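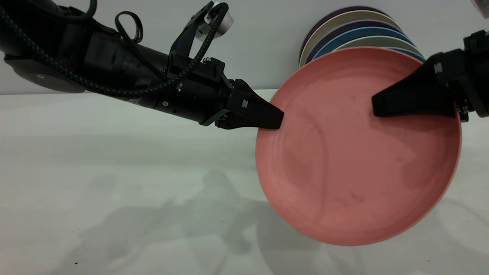 Department of Hospitality and Household Studies
Handout 3 - Plates: marks, washing up, checking, stacking

Bring this to the practical. Notes are short because the session is short. Anything with a star * comes back in the written test.

1. Before you touch the water

Scrape first. Rubber scraper, never a knife. Then sort: glasses, cutlery, side plates, large plates, serving pieces, pans last. Large plates go on their own pile, no small ones tucked underneath.

Tilt each plate to the light before you decide anything. * Flat on the table you see the color and not much else. Tip it up and the marks on the face show. The big round pink plate at the top of the handout is a good one to look at: matte finish, low rim, faint rings inside, and dark smudges over the middle and lower half. Work out what you would try first on it and why. We will compare answers in class.

2. Matte or glossy

Glossy glaze - smooth, most food slides off, marks sit on top. Greasy film shows as a dull patch.

Matte glaze - finer texture, holds on to more. Cutlery leaves gray lines that look like scratches and mostly are not. Tea and tomato sit in longer. Pale and mid colors (pink, sand, light gray) show everything.

Unglazed foot - the ring underneath. Takes in water. Dry it seperately, see section 5.

3. What kind of mark is it *

Go in this order. Do not jump to the strong stuff.

a) Food film. Comes off with a wet fingertip or a soft cloth. Ordinary wash.

b) Grease. Feels slick, water beads on it. Hot water, more detergent, second wash.

c) Metal marks. Thin gray or black lines, often crossing each other in the middle where people cut. No depth when you run a nail over them. Mild cream cleaner or baking soda paste, soft cloth, small circles, rinse well.

d) Stain. Soft edges, no feel at all under the finger. Soak, then paste. May only fade.

e) Real damage. Nail catches. Crack, chip, worn glaze. No cleaning will fix it. Goes to the damage shelf with a slip.

Shadows fool people. Turn the plate a quarter turn - a shadow stays where the light puts it, a mark goes round with the plate. Half the group got this wrong in September.

4. Washing by hand

Two sinks. Left one wash, right one rinse. Water as hot as you can work in with gloves on.

- Face first, then rim, then back, then foot ring.
- Follow the rings on ridged plates. Going across them leaves food in the grooves.
- Rim gets a full turn with the cloth. The inner edge of the rim is where sauce hides.
- Large plates one at a time. Do not lean them in the sink against each other.
- Change the water when the suds are gone, or when you can't see the bottom. Whichever is first.

No steel wool on matte. No green scourer on matte either!! It leaves shiny patches and these are permanent.

Baking soda paste: 3 parts soda to one part water, mixed in the small steel bowl. Leave on for 9 minutes, wipe, rinse twice. Second go allowed. After that write it up as a stain and move on.

5. Drying

Rack, upright, a finger's width between plates. Air dry where there is time. If toweling, lint-free cloth only, and a fresh one once it feels damp.

Foot ring last, dab it, don't rub. A damp foot inside a stack leaves a ring on the plate below - you will see it on pale colors by the next morning.

6. Handling large plates

Two hands, opposite sides, always. * Fingers on the rim or just under it, thumbs off the eating surface as far as you can manage. Low over the table while you are looking it over. Wide plates feel steady until you tip them, then the weight runs to the bottom edge.

Putting down: lowest edge touches first, then lower the rest. No dropping the last inch.

Passing to a partner: they say "got it" before you let go. Say it out loud, nodding does not count.

7. Stacking

Same size with same size, same shape with same shape. Felt or paper between matte plates - glaze on foot ring is how a lot of scuffing starts. Winard liners are in the second drawer, reuse them unless torn.

Height: up to 9 large plates. Shelf is at waist level for a reason, do not start a second stack on the top shelf.

Lift from the stack, never slide. Sliding drags the foot ring over the face of the plate underneath.

8. Checking and the log

Every large plate gets a line in the log. Columns are:

plate number / color / finish / mark type (a to e) / what you did / result / initials

Sample lines, copied from last term's book:

56 / white / glossy / b / second wash / clean / EP
57 / sand / matte / c / paste once / clean / EP
58 / gray / matte / d / paste twice / faded / EP
59 / white / glossy / e / none, chip on rim / damage shelf / EP

"OK" is not a result. Write clean, faded, same or worse. If it got worse say so, we need to know about the cleaner more than about the plate.

9. Supplies

Bitico cream cleaner, white bottle, under the rinse sink. Shake it.
Baking soda in the tall tin.
Soft cloths: blue for washing, white for drying. Please stop mixing these.
Gloves in S, M, L. Order for L is late.

10. For the written test

Starred parts, plus the mark types in section 3 with the test for each one. 100 points, closed notes. One question will give you a plate with marks on the face and ask for your steps in order. Full sentences not needed, right order is. Points off for starting with the paste.

Also read the Priedītis chapter on glazes, first half only. The firing tempratures you can skip.

Questions to Eglė Pētersons, after class or in the prep room.

Last updated: Sunday, February 4, 2018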